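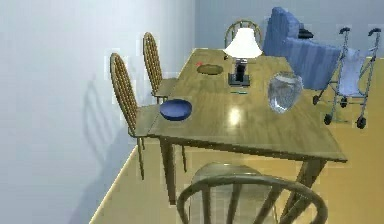 Dining room scene from the Flatard scene pack, table set for the clearing task.

Flatard Scene Pack for Classrooms
Made by Skellau
Item 1162
Club license, 40 seats
In stock (download code sent by email)

Reviewed for the Darnomdale equipment list by Ermelinda Abreu

Overview

Flatard is a set of simulated rooms for student robotics teams. You load a room, drop in a robot model, write code, and watch it try to do chores. Skellau says it will "replace the practice floor." I have heard that about every piece of software our club has bought, and we still own a practice floor.

We stock it anyway. Some clubs have a real use for it and others are about to spend their fall money badly, so please read the whole page before you order. The license can't be returned once the code has been opened.

What you get

Three rooms: dining room, hallway, laundry room
Object library for all three
A task editor
Scoring script (plain text output)
Teacher guide, PDF
One year of updates from the date of activation

What you don't get

A robot. You need to bring your own model file, and if your team built its own arm out of kit parts, somebody will have to measure it and type in the joint limits by hand. Our older students took 2 weekends over that and argued for most of the second one. The Kasten arm model loads without trouble, but it is sold separately (see Related Items).

There is no student login system either. Everyone on a machine shares one save folder. Make backups.

The dining room

Most clubs start in this one, and the table-clearing task in the September season was built on it. The table has a blue bowl at one side, a flat oval plate or tray farther up, a lit lamp near the far end and a clear glass vase. Wooden chairs stand around it. Past the table there's blue upholstered seating and a stroller, so a rolling base that comes in from that side has to plan a path.

The sales sheet calls this room "beginner level." I don't agree. The bowl is fair for a beginner. The green stick lying flat in front of the lamp is a miserable thing to pick up with a two-finger hand, and a first-year team will spend all its time on it if you let them. I take it off the score sheet until winter. The same goes for the little red object beside the plate, which students love to chase because the color is easy to find in code. Finding it and lifting it are different jobs.

The vase is the best part of the package, in my opinion. Clear glass gives the simulated depth camera bad readings in this scene, and the students have to work out why their numbers are wrong. The chairs do something useful too. Those spindle backs have gaps, and a team that treats a chair as a solid box will give up good paths, while a team that trusts every gap will get an elbow stuck.

Now the complaints. The tabletop is shiny and you get a small bright spot of light on it. A simple "find the brightest thing" program may lock on to the lamp or on to that spot, depending on where you put the camera. You can argue this is realistic. I'd argue it should be a setting, and in this version it isn't.

Friction is also too kind. A bowl that our arm holds perfectly well in Flatard slides out of the same grip on the bench. Skellau's answer was to raise the object weight in the task editor. We did, and the bowl stopped slipping in the simulator at a different wrong place. Don't let anyone put simulator scores on a poster as if they were robot scores.

Who should buy it

Clubs with one robot and too many students. Waiting for a turn is where we lose the new kids, and with Flatard on the lab machines they can at least be writing and testing something. Jana Buschmann runs the middle school section and uses the dining room for path planning only, with no grasping at all. She reports fewer tears that way and I believe her.

Who should skip it

Teams of four or five with a working arm and a free table. Buy a lamp, a bowl and a thrift store vase and keep the rest of the money. You will learn more from the broken vase.

Also skip it if your school computers are old. The box says it runs on "most laptops." It opened on most of ours. It ran well enough to teach with on the newer ones, and the hallway room was the worst of the lot.

Specifications

Format: download, no disc
Rooms: 3
Seats: 40 per club license
Code: block editor or text
Camera views: fixed, overhead, on-robot
Network: needed for activation only
Objects can be moved, weighed and recolored in the task editor
Furniture can be moved but not resized

Setup notes

Activate on a teacher machine first. The seat count starts going down as soon as a student machine checks in, and a wiped machine does not give its seat back without an email to Skellau. They do answer, slowly.

Save a clean copy of each room before the first meeting. In the first week somebody will park the stroller on top of the table and save over the original.

Turn off the "assist" option. It nudges the hand toward the nearest object, and it's on by default. Our students were very proud of their code until we found the checkbox.

Questions we get

Does it count as practice hours for the season?
Ask your event host. Darnomdale counts half.

Can we add our own room?
Not with this license. Skellau has been promising a room builder for a while and I wouldn't buy on the strength of it.

Is the teacher guide any good?
The first two lessons are. After that it reads like the sales sheet.

Can parents install it at home?
Yes, and each home machine uses a seat.

Related items

Kasten arm model file, for Flatard
Kasten bench arm, classroom version
Foam object set, washable
Table clamps, pair

Page last checked January 30, 2020. Prices are on the order form.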